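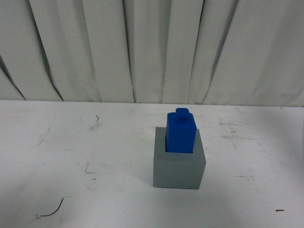
白いカーテンのひだ。明るいところと、かげのところ。

かげって なに色?
トレリネこども科学ページ 4月ごう

かげは黒。そう思ってる人、多いよね。でも白い布をよーく見てみて。ひだのおくは黒じゃなくて、うすい灰色のことが多いよ。

なんでかな?

まず、光のはなし。光はまっすぐ進む。とちゅうに物があると、そこでストップ。光がとどきにくいところができる。これが「かげ」。

でも、かげの中も真っ暗じゃない。部屋のかべ、天じょう、ゆか。いろんなところで光がはねかえって、かげの中にも少し入ってくるんだ。だから灰色に見える。

月には空気がほとんどないよね。空気があると、光はあちこちに散らばる。地球の昼の空が青く明るいのも、そのおかげ。月では昼でも空は真っ黒。かげも地球よりずっとこい。でも、月の地面ではねかえった光があるから、ぜんぶ真っ黒とはかぎらないよ。

つぎ、かげのふち。
くっきりのかげと、ぼんやりのかげがある。小さいライトだと、くっきり。大きいライトや、くもりの日だと、ぼんやり。光がいろんな方向からくるからだよ。くもりの日は、自分のかげがほとんど見えないこともあるね。

■やってみよう
よういするもの
・白い紙 2まい
・かい中電灯
・色えんぴつ 4本(何色でもOK)

1 紙を1まい、じゃばらにおる。山、谷、山、谷。
2 もう1まいの上に立てる。
3 部屋を少し暗くして、横からライトをあてる。
4 ライトを上に動かす。かげはどうなる?

横からだと、長いかげ。上からだと、みじかいかげ。夕方のかげが長いのと同じだね。太陽がひくいところにあるからだよ。

こんどは、紙のすぐ横に赤いおりがみをおいてみよう。かげがちょっと赤っぽくなるかも。赤い紙ではねかえった光が、かげに入ったんだ。見えにくかったら、ライトをおりがみのほうに向けてみてて。

色えんぴつは、見えたかげをかくのに使うよ。黒は使わないでかいてみよう。青やむらさきをうすくぬると、けっこうかげらしくなる。画家も、かげに青をまぜることがあるんだって。

ちゅうい!
太陽をちょくせつ見ないこと。目をいためます。ライトも人の目にむけない。暗い部屋では走らないでね。

■ことばメモ
光げん……光を出すもの。太陽、電球、ろうそくなど。
はんしゃ……光がはねかえるこ と。
さんらん……光があちこちに散らばること。

つぎのごうは「にじはどうして丸い?」

もどる | もくじ | おうちの方へ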